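Let the Small Repair Shops Open the Box

My father repaired radios, and I grew up believing that every machine has a door. You find the screws, you open it, you look. When I came to live in Drevasbridge I brought his screwdrivers with me, and for a long time they were enough for everything in our house.

Last May our washing machine stopped in the middle of a wash. It is a Morkar, seven years old, and I had always been content with it. The fault was a door lock, a small piece of plastic with two wires. The part costs $70. But the new part must be "introduced" to the machine with a code, and the code is given only to authorised technicians. The nearest one is in Astley. He wanted $245 to come, and the part was not included in this price.

I telephoned Thaddeus Begay, who has the repair shop behind the bakery. He has mended washing machines since before I learned English. He told me he could change the lock in the time it takes to drink a coffee, but the machine would still refuse to start.

"I can fix it," he said. "I am just not allowed to finish."

I have thought about this sentence many times.

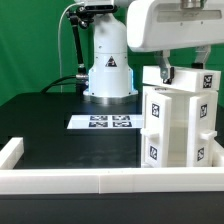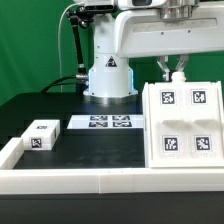
The makers say that the codes protect us. I do not laugh at this argument. Water and electricity are dangerous together, and a lock badly fitted can flood a kitchen. But we already have a way to know who is competent. An electrician has a licence. A gas fitter has a licence. If Mr. Begay must pass an examination to receive the code, let there be an examination, and let him pay a fair fee for it. At present he cannot even apply, as the company only accepts firms which sell its new machines.

I see in this a conflict of interest that a child could understand. The person who tells me if my old machine is worth repairing is the same person who would like to sell me another one.

Some of my neighbours answer that I should buy a simpler brand. I looked. At Arboleda, our only appliance store, I asked the young man which washing machines could be repaired by anybody, and he was very polite, but he did not know. It is not written on the label. We are told the litres of water and the colour of the door, and nothing about who may open it.

So I would ask for two modest things from our government. Print on the label who can repair the machine and for how many years the parts will be sold. And give the codes to any licensed repairer who asks for them.

I paid the man from Astley in the end. He was finished before my tea was cold.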